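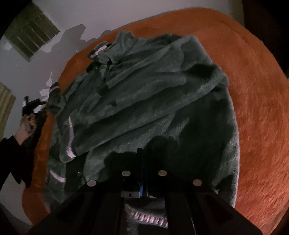
A green fleece on the orange rug.

Section 3: Setting up the Fostar washer and running your first loads

I wrote this section after putting in my own Fostar, with the factory booklet in one hand and a flashlight in the other. The booklet is fine, but it skips a few things I had to find out on my knees behind the machine, so I've put those in (there are more of them than I'd like).

Before you plug anything in

1. Take out the shipping bolts. They sit in the back panel and hold the drum still on the truck. Undo them with the wrench from the parts bag, pull each one straight out with its rubber sleeve, and push the plastic caps into the holes.

CAUTION: Never run the washer with the bolts in. It will walk across the floor and you can wreck the drum mounts.

2. Keep the bolts! I taped mine inside a freezer bag and stuck it to the wall behind the water heater. You'll want them if you ever move.

3. Slide the washer into place, but leave yourself room to reach the faucets. I leave 16 inches behind mine while I'm hooking up, then push it back at the end.

Hoses and drain

4. Check that there's a rubber washer in both ends of each fill hose. One of mine had dropped out in the box and was hiding under a flap.

5. Hook up hot to hot and cold to cold. Finger tight first, then a small turn with pliers. Don't crank on it — the collars are plastic.

6. Hang the drain hose over the standpipe with the U-shaped guide and fasten it with the strap. The top of the bend on mine is 26 inches off the floor, and it drains well there. Look up the allowed range on the label by the hose outlet, as the smaller model has a different one.

7. Open both faucets slowly and run a dry paper towel around each joint. Any damp spot means you back up and do that joint again.

NOTE: If you have the Rallel hoses with the built-in shutoff, open the faucet really slowly. Fast water can trip the shutoff and then the machine sits there complaining that it has no supply. Hubert Mayrhofer wrote in about this after changing two perfectly good hoses.

Leveling

8. Put a level on top, front to back and then side to side. Turn the feet until the bubble is centered.

9. Lock each foot by running its nut up snug against the cabinet. I forgot this the first time and was back out there with the wrench the same evening.

10. Push down on opposite corners. If it rocks, keep adjusting.

First run

11. Run one hot cycle with the drum empty and no detergent. It clears out whatever is left over from factory testing.

12. Stay home for it. Look at the hoses when it fills and again when it drains.

Everyday settings I'd start with

Regular cottons: Normal, warm, full load. I use 3 tablespoons of powder and get no leftover suds.

Fleece and other fuzzy stuff: Gentle, cold, low spin, turned inside out with the zipper closed. Skip the fabric softener and keep towels out of that load, or you'll be picking lint for a week.

Bulky bedding: one comforter at a time. If the machine stops with the off-balance light on, open the door, shift things by hand and press Start again.

NOTE: The cycle counter lights up at 100 loads to remind you about the drain filter. Mine needed it well before then (we have a dog), so I clean it each April and again whenever the water seems slow to leave. Put a baking pan under it before you unscrew the cap. Please believe me about the pan.

Filter cleaning is covered in Section 4.

Last updated: April
Questions or corrections: Rosalie Thaler, Drarkby Home Guides
© Drarkby Home Guides | Contact | Back to top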